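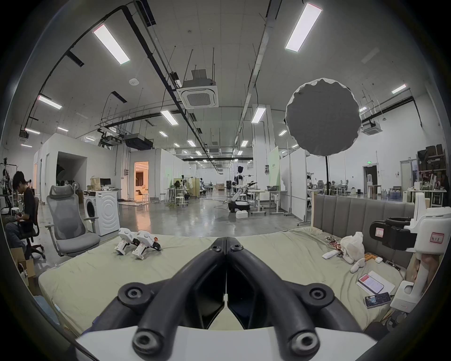
Sage-green sheet and gray headboard, with the black gripper in front.

I'd been wanting to ask somebody about the Peltham supply ledger for ages, so when the woman who transcribed it agreed to an hour on the phone, I had way too many questions ready. My first was the obvious one. Why spend four years on a quartermaster's flour receipts?

"Because an army eats every day and fights maybe twice a year," she said. "I'd read plenty on the battles. I wanted to know who was driving the wagons."

The ledger covers the winter of 1779 and the spring after it, when Peltham was a depot for Continental troops passing through. It runs to 539 pages (she groaned when I brought that up) and the clerk's handwriting gets worse as the cold sets in. One entry promises 2,000 bushels of corn from the Wostik mill. Just under half ever showed up.

"He writes down 1,000 short, then crosses it out and writes it again, bigger," she told me. "You can feel him getting mad!"

I asked if the miller was selling to the British on the side, which is the story I grew up hearing. She doesn't buy it. Her guess is that the creek froze and the wheel stopped, and that he was sick of being paid in paper money that lost value before he could spend it. "Would you haul corn through snow for that? I wouldn't."

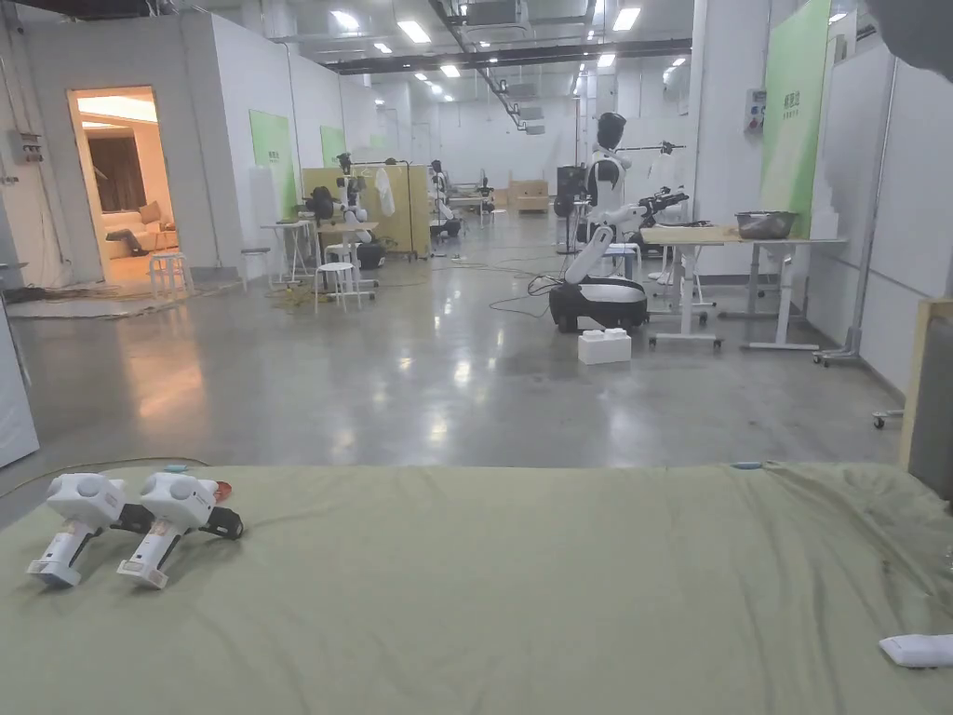

White grippers side by side on the green cloth.

We got onto the teamsters next, and I could have listened all afternoon. They were mostly local farm boys, plus a few older men who'd hauled for the army in the last war. On the Skudemen road they lost 2 wagons in a single night, and the clerk seems more upset about the harness than anything else.

"Leather was hard to get," she said. "He asks about that harness in April. He's still asking in June."

She's working on the road itself now, matching the mileages in the ledger against old property surveys. There's a ford she can't place, and she thinks it's under the reservoir.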